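Kitchen notebook, Muvbridge
July 5, 2026

Picking up from the last entry, where I said I'd get on to the small stuff once the big cupboards were sorted. So today was chopsticks and the basket, plus a bit of a grumble about the tablecloth (see further down!).

First job was finding out where the sticks ought to live. In a kitchen this narrow you really notice every extra step, and the old arrangement had us going past the stove with hands full whenever we laid the table. The stove end is busy enough as it is, with the kettle and the pans parked there, and I don't want anything wooden kept close to the burners. I like the pink stickers on the backsplash, by the way, they can stay. The one that says "Nice" cheers me up every time I wipe round it.
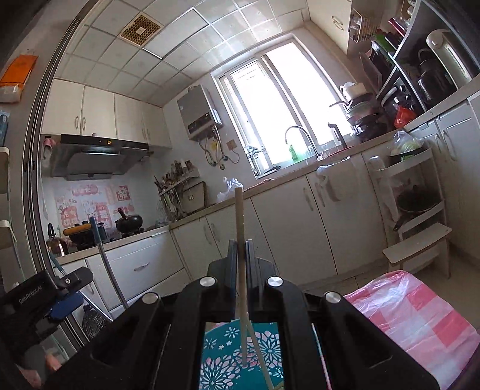 Two sticks, stove end of the kitchen.

I had a go at keeping pairs together with a rubber band and gave up fairly quickly. They roll out whichever way you put the band on, and then you're hunting for the odd one (under the cooker, usually, with the fluff). Brosuvia do a wall holder for 537 in the catalogue, too much for what it is, and it would want drilling into the wall. Put it down as a maybe for August.

Next, the table. My idea is to sort there and leave the basket at the far side, so there's space in front to lay sticks out and match them up by length. The basket is a lovely thing, all petals and flowers cut out of the plastic, but the holes are big enough that thin sticks poke through if you drop them in on end. Flat is better. Or a jar, if somebody has a spare one that isn't sticky. 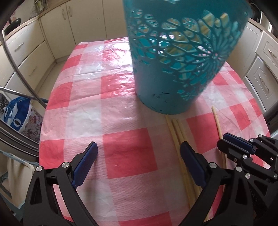 Stalalby Home Workshop, Kitchen and Table Group

Four sticks on the cloth, three close together and one off by itself on the right. The loner has fine grooves near the top, so I'd start with that one when matching, as the grooves are much easier to go by than the colour. They're all so pale!

Tablecloth grumble: it's glossy, which makes it a dream to wipe and a nuisance to sort on. Light wood against red, pink and white checks makes my eyes go funny after a while. A plain tea towel underneath would do the trick, must bring one from home.

Still to do: ask Mets about the 500 ml jars, scrub the scuffs near the bottom of the basket, write a label for the drawer.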